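Why Does Your Voice Come Back?

Have you ever shouted "Hello!" in a tunnel and heard another "Hello!" a moment later? It is your own voice, and it made a small trip before it came back to your ears. We call it an echo.

To understand an echo, we must first understand sound. When you speak, two small folds in your throat shake very fast. Put your fingers on your neck and hum, and you will feel it. The shaking pushes the air next to it, this air pushes the next air, and so the push travels away from you in all directions. It is called a sound wave.

Sound waves travel very quickly, but light is much faster. For this reason you see the lightning first and hear the thunder after. If you count 5 seconds between them, the storm is a little more than one mile away.

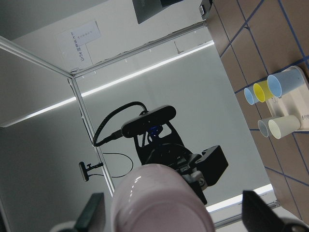
When a sound wave meets something hard and flat, for example a stone wall or a cliff, a big part of it bounces back, like a ball. When it meets something soft, such as a curtain or a thick carpet, much of the sound goes in and does not come out again. An empty room sounds strange for the same reason. Before the sofa and the beds arrive, every step is loud.

But why do you not hear an echo in your kitchen? The walls there are too close. The sound returns so quickly that your ears mix it with the first sound. You need to stand at least 60 feet from the wall to hear two separate sounds.

In the town of Burnell there is an old railroad tunnel where children like to clap their hands. One clap comes back many times, each time more quiet, because the sound jumps from one side to the other and loses a little of its strength at every jump.

Bats use echoes too. A bat gives very high cries, too high for most people to hear, and listens to what comes back. In this way it can find a moth in full darkness. Dolphins do almost the same under the water.

Try it yourself

Go with an adult to a big building with a wide, quiet field in front. Stand far from the wall and clap one time. Walk 6 steps closer and clap again. Continue until you cannot hear the echo any more, and mark this place with a stone.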